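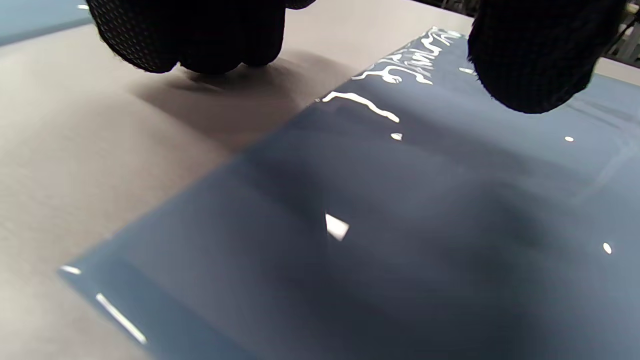
Page last changed: September, web edition

Chapter 7
Flat Things: Wallets, Sheets and the Clear Table

Paper at Work: An Introduction to Office Practice

Key words in this chapter: wallet, flap, gusset, glare, squaring up, overlap, face sheet, holding pile, clear space

By the time you reach this chapter you can open the post, log it and put a date on it. You have met the lever arch file and the box file, and if you did the practical at the end of Chapter 6 you have probably had a hole punch jam on you at least once. Now we come to my favourite part of the whole course, and I make no apology for that. Flat things!

A flat thing, for our purposes, is anything that lies down on a table and is wider than it is thick: a loose sheet, a card folder, a plastic wallet, a divider, a printed plan. Offices are full of them. They slide, they stick to each other, they hide underneath one another, and a single one in the wrong place can cost somebody a whole morning. Learning to handle them well is a real craft, and it is one you can pick up in a few weeks with a table and a stack of old paper.

We start with the table itself, move on to the plastic wallet, and then spend the larger part of the chapter on laying out and sorting. The case study follows the records room at Gustness, a small surveying practice which had to re-file its entire paper store before moving to new premises.

7.1 Starting with the table

Clear the table before you fetch the papers. It sounds too plain to put in a textbook, and yet in most offices people do it the other way round: the papers arrive, and a space is pushed open for them between a mug and a keyboard. The sorting then takes the shape of the space that was left over.

Give yourself room for at least four sheets side by side with a hand's width between them. If you can't have that much, work in smaller batches. Stand if the table is high enough to stand at. Put the things you'll need later (labels, a soft pencil, a few spare wallets) on a second surface within reach - a trolley is perfect, and so is a wide windowsill.

Surfaces matter more than beginners expect. On a very smooth top, plastic will glide away from you when you lean on one corner. A cloth or felt covering holds things still, though thin paper can be awkward to pick up from it. Try both in the practical and write down which you like. There is no right answer, and people who have done this work for years will argue about it quite happily.

Light is the other thing. Shiny plastic under ceiling lights throws back white streaks, and those streaks fall exactly where you want to read. You can turn the wallet a little, or move yourself, or shift the table if it's on castors. Have a go now with any plastic folder: lay it flat, find the brightest streak, and turn the folder slowly until the streak runs off the edge. Most students do this once and then do it without thinking for the rest of their lives.

7.2 The plastic wallet

The envelope wallet is a lovely, simple object. Two sheets of plastic joined along the sides, a flap, and a popper or a strip of hook-and-loop to hold the flap down. It keeps a small set of papers together through a lot of handling, and the tinted ones still let you see roughly what is inside.

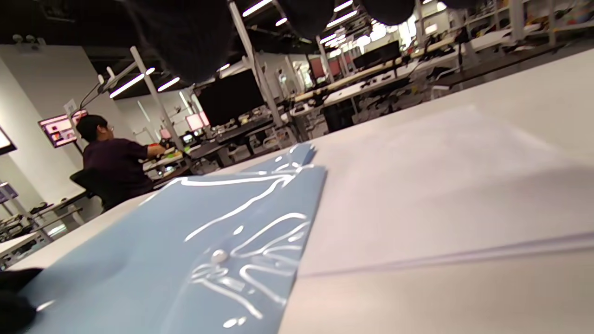

Ladan Ghaffari
Lead author, Chapters 5 to 9

A light blue wallet like the one on the white tabletop is what most of our partner offices use for work in progress. Find the small round snap button on the flap. When you lay a wallet down for sorting, lay it with the button facing up. If every wallet in a row has its button showing, you know at a glance that all of them are the same way round, and you can open any one of them without lifting it.

Clear plastic is harder work. Look to the right of the blue wallet and see how little of the clear sheet you can make out against the white table. Its edges are faint, and the best clue is the straight line that runs across it. A clear sheet on a white surface is the easiest thing in any office to lose, and I have seen one swept up with a pile of newspapers and taken out to the recycling with somebody's signed lease inside it.

Some ways of dealing with clear plastic:

Put a coloured face sheet in every clear wallet before it leaves your hand.
Keep clear and tinted wallets in separate piles.
Work on a darker mat when you have a lot of clear plastic to get through.
Run your palm lightly over the table before you leave it.

That last one came to us from Parveen Talukder at Kereama, where the records team does it at the end of every session. It takes a couple of seconds. Fingertips find an edge that eyes have gone straight past.

Don't overfill. A wallet without a gusset (the folded strip that lets the sides spread) will take about 20 sheets of ordinary paper and still lie flat. Go much beyond that and the flap begins to pull, the popper works loose and the pile it sits in starts to lean. If the set is bigger than that, split it and mark the wallets "1 of 2" and "2 of 2", or go up to a box file and save yourself the trouble.

Check your understanding

Take three wallets of any kind you have to hand. Fill one lightly, one to the comfortable limit and one past it. Stack them in every order you can think of and note which stacks stay put. Keep your notes, as you'll want them for the stacking work in Chapter 9.

7.3 Laying out

Sorting begins when things are spread out so that you can see them. I find this the most satisfying moment of the job: a heap goes down on the table and a minute or two later it has turned into rows.

Work from the back of the table towards yourself. The first item goes furthest away, the next one comes forward of it, and so on, so that your arms never have to pass over something you have just put straight. Where space is short you may overlap items, and when you do, keep the overlap even and keep it in one direction. The front item covers part of the one behind. If you overlap both ways you'll have a basket weave, and the first thing you pull out will bring its neighbours along.

Colours go together. Anything of a different colour or kind gets its own place to the side, squared up with the rest but not touching. Squaring up means lining the edges so they run parallel, both with each other and with the table edge. You can do it with the sides of your hands. Tap, turn, tap again. A squared layout is quick to check, as a crooked sheet will leap out at you, and very often the crooked sheet is the one that has something stuck behind it.

Watch out for glossy sheets that have gone a little wavy. They catch on whatever you slide across them. Lift, don't slide.

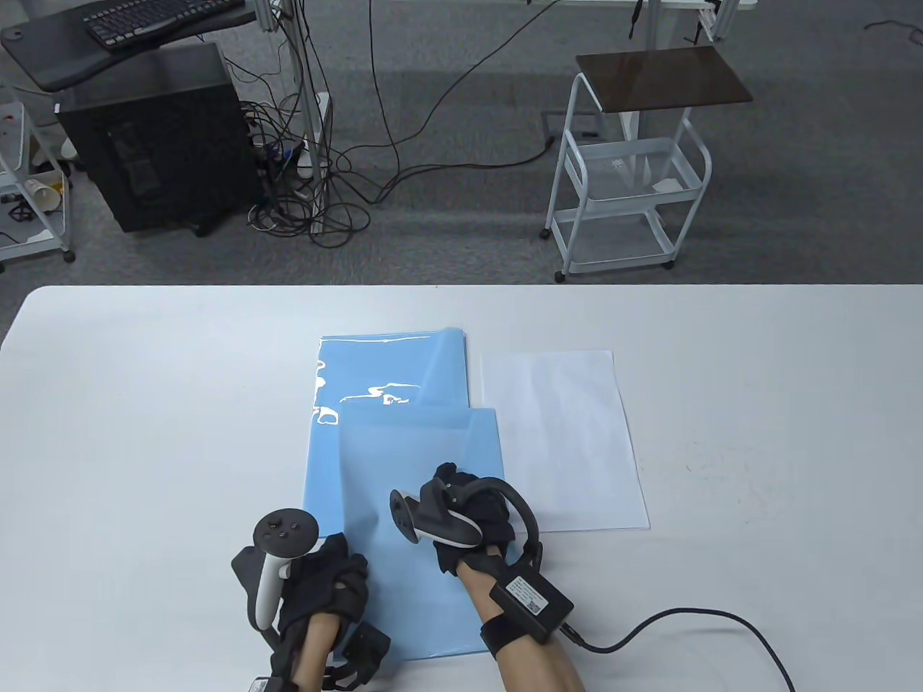 7.4 Reading a layout

Before moving anything, stop and read what you have. Blue at the back, blue at the front with an overlap, white to the right: even a layout as small as this tells another worker something, provided the office has agreed what its places mean. In our case study the agreed meanings were these.

Back of the table: items already checked
Front of the table: the item being worked on
Right-hand side: items of another kind, to be dealt with after the main set
Trolley or second surface: the holding pile

A holding pile is where you put anything that makes you hesitate. Use it freely at first! New staff often feel they ought to settle each question as it comes up, and the rows stop growing while they puzzle. Put the item on the pile, carry on, and come back to it when the rest is done. Half of the puzzles will have solved themselves by then, often when a missing first page appears in the next batch.

7.5 Case study: the Gustness move

Gustness had 300 wallets in its store and a removal van booked. Some dated back to the founding of the practice. Poonam Vishwakarma was put in charge of the re-filing and given one long table and two colleagues, both of them new to records work.

Her first decision was to spend the opening morning on practice, using waste paper. The partners were nervous about this, with the van coming. She held firm. By lunchtime both colleagues could lay out, square up and read a table, and the real work began in the afternoon with batches of 19, which was simply the number of wallets that would fit on the table with a decent gap.

Questions to keep in mind as you read on: what would you have chosen as a batch size for a table half as long? Where would you have put the holding pile? And what should happen to a wallet whose label has fallen off, when the papers inside belong to two different jobs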